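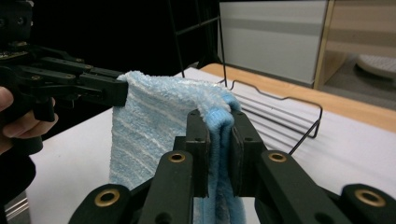
Light blue towel, held up over a white table

How to take a throw-in that doesn't get called back
Posted by Dorian Lebrun, 2/8/20

Quick one before training. We gave away 2 foul throws against Fallance last match and both were the same mistake, back foot up in the air. So, the basics again.

What you need
A ball, a touchline, a partner. Cones if you have them.

Step 1. Grip
Hands on the sides and a bit behind the ball. Thumbs nearly touching. Fingers spread wide. If the ball is slippery dry it on your shirt first, refs don't mind.

Step 2. Feet
Face the field. Both feet on the line or behind it, both on the ground when you let go. Dragging the back toe is fine. Lifting it isnt.

Step 3. Ball behind the head
All the way back, then over the top. One smooth move. Don't stop halfway and don't spin it off one hand – that's how you get a whistle.

Step 4. Let go
For a short throw, aim at your teammate's feet. For a long one, lean back more, release earlier, follow through with the arms.

Step 5. Get back on the field
Everyone forgets this. Throw, step in, be ready for the return pass. You can't touch it again until somebody else has.

Drill
Pairs, 8 yards apart. Throw to feet, partner plays it back first time. 2 sets each, then swap. Bernadette Hoarau runs the same drill with the under-12s, only closer together.

Common problems
Ball goes nowhere: you're using just your arms. Bend the back.
Ball bounces at knee hieght: let go a touch later.
Nobody open: stop waving, wait for a runner. Or throw it down the line.

You can't be offside straight from a throw-in, so strikers – go stand behind the last defender. Please. I've been saying it since November.

Corners next time.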